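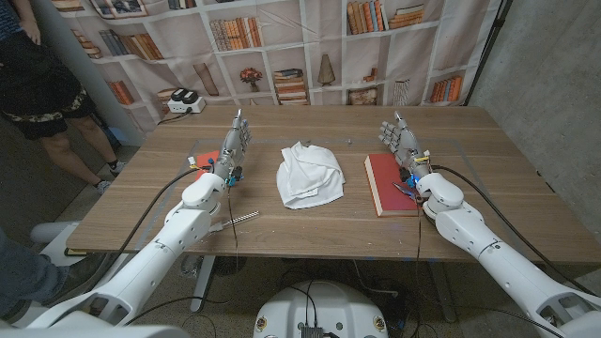 Paño blanco sobre la mesa

Lista: Ropa blanca y tejidos de casa
Asunto: Re: Planchar el lino antiguo, ¿húmedo o seco?
De: la de los manteles de Cáceres

¡Hola a todas y a todos!

Qué alegría me ha dado ver que se vuelve a hablar de lino, que llevábamos desde mayo solo con el ganchillo (que me gusta mucho, ojo, pero yo estoy aquí por las sábanas). Contesto por partes, que el mensaje traía varias cosas dentro.

El domingo se escribió en la lista:

> He heredado un arcón con ropa de cama y mantelería, casi todo lino
> y algo de algodón grueso. Hay amarillos en los dobleces y un par de
> manchas pardas que parecen óxido. Mis dudas son tres:
>
> 1) ¿Se plancha húmedo o seco? Cada web dice una cosa.
> 2) ¿Puedo meterlo todo en remojo a la vez?
> 3) Una de las piezas lleva bordado 1763 en una esquina, en punto de
> cruz rojo. ¿Puede ser la fecha de verdad?
>
> También me han hablado del jabón Pollirley en escamas. ¿Alguien lo
> ha probado con tela vieja?
>
> Gracias y perdón por el ladrillo.

De ladrillo nada, ¡ojalá más mensajes así!

Planchar: húmedo, húmedo, húmedo. El lino seco se resiste a todo y acabas apretando la plancha como si quisieras atravesar la tabla. Yo lo recojo del tendedero cuando todavía está fresco al tacto, lo enrollo en una toalla y lo dejo así un rato, una hora o la noche entera si se me olvida. Luego plancha fuerte por el revés y, en las piezas con bordado, una toalla doblada debajo para que el relieve se hunda en ella y no se aplaste. Los manteles grandes los plancho sobre la mesa con una manta encima de la madera, y así no arrastran por el suelo mientras haces la otra mitad. Si la tela se seca a medio camino, pulverizador y a seguir. Y otra cosa que aprendí tarde: los dobleces no se planchan nunca con filo. Se dobla con la mano y ya está, que la fibra de lino se parte justo por ahí y con los años aparece una rayita de agujeros que parece cortada con cuchilla. Mirad los vuestros al trasluz y veréis.

El remojo: yo no lo haría todo a la vez. Primero separa lo blanco de lo que lleve hilo de color y prueba el rojo con un algodón mojado, en una puntada escondida. El rojo de los marcajes antiguos suele aguantar muy bien, pero he visto una toalla entera ponerse rosa por dos iniciales. Lo blanco, en agua templada, sin nada, y cambiándola. La primera agua sale color té y da un gusto tremendo, lo confieso. Al tercer o cuarto cambio ya sale clara, y entonces sí, jabón. Ah, y saca las sábanas del barreño sosteniéndolas por debajo con las dos manos o con una toalla vieja, porque mojadas pesan una barbaridad y los desgarros vienen de colgarlas de una esquina.

Las manchas pardas, si son de óxido, no salen con jabón ni con lejía. ¡Lejía no, por favor! Las fija. A mí me ha funcionado limón con sal al sol en manchas pequeñas, aclarando muchísimo después, pero en tela delgada me lo pensaría dos veces. Tengo una servilleta con un lunar marrón precioso que he decidido querer tal como es.
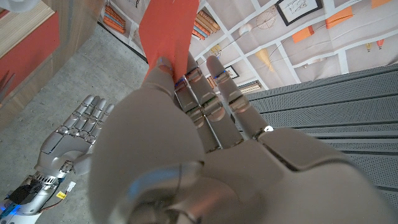
Y el amarillo de los dobleces, en cambio, casi siempre se va solo a base de paciencia: hierba, sol y agua, como se hizo toda la vida. Quien no tenga prado que use una colcha blanca vieja en la terraza, con la pieza extendida encima, mojándola cada vez que se seque. Dos días buenos y parece otra.

Sobre el jabón Pollirley: lo tengo y lo gasto. Va bien, hace poca espuma y se aclara sin pelearse. Eso sí, hay que disolverlo antes en agua caliente, aparte, o te quedan unas motas pegajosas en la trama que al planchar se ponen amarillas (pregúntame cómo lo sé). En lana no me gustó nada.

Y ahora lo del 1763, ¡que me tiene sin dormir! Puede ser la fecha, claro que puede, pero también hay quien marcaba el ajuar con números de inventario, sobre todo en hospitales, conventos y casas grandes. En el archivo de Zarkevstead, donde pasé unos días feliz entre cajas, hay sábanas marcadas con el 457 y detrás una letra, y ahí no cabe duda de que cuentan ropa. Pistas para decidirte: mira si el número va solo o acompañado de iniciales, si hay otras piezas del arcón con números parecidos y si la costura central es a mano. Una sábana tan antigua estaría hecha de dos o tres paños estrechos unidos por el orillo. Si es de una sola anchura, sospecha. Y cuenta hilos por centímetro con una lupa, en tres sitios distintos, que el lino casero va a su aire.

Si te animas, súbelo al catálogo de Vustotik, que ya va por alrededor de 2000 fichas y se puede filtrar por tipo de marca. Para las fotos, luz de lado, que de frente no se ve el tejido. Yo llevo metidas 53 piezas de mi casa y de dos vecinas, y todavía me quedan las toallas de felpa, que no sé ni en qué apartado ponerlas. Si alguien de la lista administra aquello: ¿sería mucho pedir un campo para los remates? Hay vainicas que merecen ficha propia.

Por cierto, ya que estamos, pregunto yo también. Tengo un camino de mesa con una greca calada en los extremos, con los hilos sacados en grupos de cinco y recogidos en zigzag, y en el centro de cada rombo una arañita. En Cáceres he oído llamarlo de dos maneras distintas y en los libros no encuentro ninguna de las dos. ¿Os suena? Puedo mandar un dibujo del esquema, que se entiende mejor que mi explicación.

Cuéntanos qué sale del arcón, pieza a pieza si hace falta, ¡y no tires los trapos del fondo! De ahí salen los mejores hilos para zurcir.

Un abrazo grande,
la de los manteles

--
Para darse de baja, escribid a la lista con la palabra BAJA en el asunto.
Los adjuntos grandes se quedan en moderación hasta que alguien los revise.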